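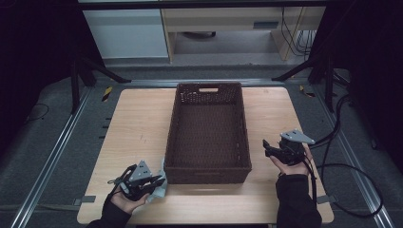 Two grippers, one basket, Talora running.

Talora FAQ

Why did my planner ignore the basket handle?
It sees the slot as free space and is quite pleased to drive through it. Set rim_only to true.

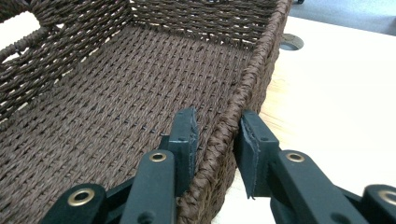

Does it cope with dark weave?
Mostly. Depth gets patchy in the gaps, so the mesh comes out looking like a colander. Turn hole filling on and lower your standards a little.

How long is a demo clip?
Capped at 90 seconds. Ask for more and you get error 369, our least favourite colour of red.

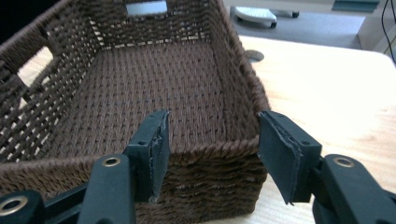 Answers by Cherry Mae Dimaculangan, Talora tooling

Can I edit labels after export?
Yes, until Sunday's sync.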